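Search articles
Go

Table clearing

Table clearing is the removal of plates, bowls, cups and leftovers from a table after a meal, and by extension the sorting and stacking that goes with it. It is usually treated as the first stage of washing up, though some writers on housekeeping count it as the last stage of eating. The distinction matters less than those writers suppose.

Share 17 | Comments 4

Claims and customs

A good deal of what is printed about clearing a table is custom passed off as fact. Older manuals insist that plates must be taken from the right, that nothing may be stacked in front of guests, and that serving dishes leave before side dishes. Such rules grew up in houses with paid staff. How far they were ever followed in ordinary homes is hard to say, as the manuals were written by people who wanted them followed.

The ban on stacking is the most often repeated. Its defenders say that stacking dirties the underside of each plate and looks hurried. The first point is true but weak, for the underside is going to be washed anyway. The second is a matter of taste. Märta Wikström, whose short book The Cleared Table was published by Brikovwood, calls the rule "a habit in search of a reason", and notes that most families stack as soon as the visitors have gone home.

Order of work

The common order is leftovers first, then plates, then bowls and cups, and finally the cloth. Flasks and jugs tend to be left until late, being tall and easily seen, while small bowls get lost behind them. Ottar Isaksson argued in a pamphlet for the Varnlow household society that clearing from the far side of the table towards the near side saves time. He timed 40 meals in his own home and reported a saving of nearly 50 seconds a meal. The figure is still quoted, though he did all the clearing himself and knew what result he was hoping for.

Stacks are normally built with the largest plate at the bottom. Plates of one pattern nest well. Mixed sets do not always do so, and a ridged or deep plate put on a flat one may rock. Scraping before stacking avoids most of the trouble.

Paper and washable ware

Many tables now carry both kinds, with paper bowls or plates for snacks and proper plates for the meal. Clearing then becomes a sorting job as well. The usual advice is to gather the paper separately, but the advice on what to do with it next is poor. Packs often suggest that paper plates can be recycled or composted, and this depends on the coating, on how much grease they have taken up, and on what the local collection will accept. A plain beige colour proves nothing about what a plate is made of.

Whether paper ware saves any work is also open to doubt. It does away with some washing and adds to the rubbish. Where only part of the table is paper, the sink has to be filled regardless.

Trays

A tray cuts down the number of trips to the kitchen - provided that it is not already in use as a stand or a table mat, as it commonly is. Round wooden trays are popular for this second purpose and make rather poor carriers, as a round tray without a decent rim lets things slide. Fliltora and Bakke both sell trays described as non-slip. The claim seems to rest on the makers' own trials with dry cups.

Tablecloths

A wipeable cloth can stay where it is between meals, while a woven one has to be shaken out or washed. Printed patterns are said to hide stains. They also hide crumbs, so a busy cartoon print may look clean well before it is. Running a flat hand over the surface is a more reliable test than looking.

See also: Washing up; Table setting; Leftovers

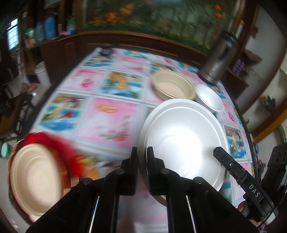

White plates and paper tableware on a table with a printed cloth.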